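Call for Participants: Home Entryway Dust and Floor Moisture Study

Rundico Indoor Environment Group, Hultport
Posted Wednesday, January 14, 2026

Rundico is recruiting 100 households in Hultport and the township of Lynch for a field study of soil and moisture carried indoors on footwear. Enrollment is open until all places are filled. Monitoring ends in April.

Background

Most published figures on tracked-in soil come from office lobbies and schools, where mats are long and serviced under contract. Private homes have shorter entry runs, mixed flooring and no fixed cleaning schedule. The study will measure how much material reaches the first interior room under ordinary household conditions, and whether the way footwear is stored at the door has a measurable effect on that amount.

Who can take part

Applicants must be 18 or older and must have lived at the current address for at least 38 weeks. The main entry must open directly onto a hard floor (tile, sealed wood, vinyl or concrete). Apartments are eligible if the unit door opens to an unheated stairway or to the outside. Homes undergoing renovation are excluded, as are homes with a robotic or central vacuum system serving the entry. Pets are permitted and must be listed on the intake form.

What participation involves

Each household is assigned to one of two storage conditions, open floor or contained, for the full monitoring period. Assignment is random and cannot be changed on request. Participants will:

Place a Plumine collection mat inside the main door and leave it in position.
Record the number of entries per day on the log sheet.
Vacuum the marked test square every 7 days with the supplied nozzle and filter sock, then seal and label the sock.
Allow two home visits, one at setup and one at close.

Weekly tasks take less than half an hour. Wet cleaning of the test square is not allowed between samples. If a spill occurs, note the date and skip that week's sample.

Compensation

Households that complete the study receive $200, paid by check after the closing visit. Households that withdraw early are paid in proportion to the number of valid samples returned. The mat may be kept.

Data handling

Samples are identified by household number only. Addresses are stored separately and deleted after payment. Samples are tested for mass, particle size and lead content. Individual lead results are mailed on request.
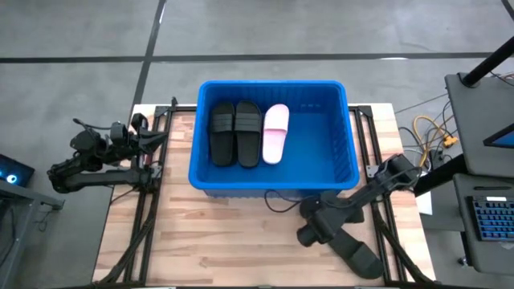
Indrek Stankevičius
Field Study Coordinator, Rundico

Footwear in the contained condition

Households assigned to contained storage keep all footwear used at the main entry in a rigid, open-top plastic bin. Slide sandals count as footwear and must be stored the same way as shoes and boots. Pairs do not need to be kept together. Lay items flat in a single layer, and do not line the bin with paper or cloth. Empty loose soil from the bin into the sample bag at each weekly collection.

How to apply

Request an intake form from the Rundico front desk in Hultport, in person or by mail. Include a sketch of the entry with approximate dimensions and the floor type. Incomplete forms are returned once for correction. Selected households will be contacted by phone to schedule the setup visit.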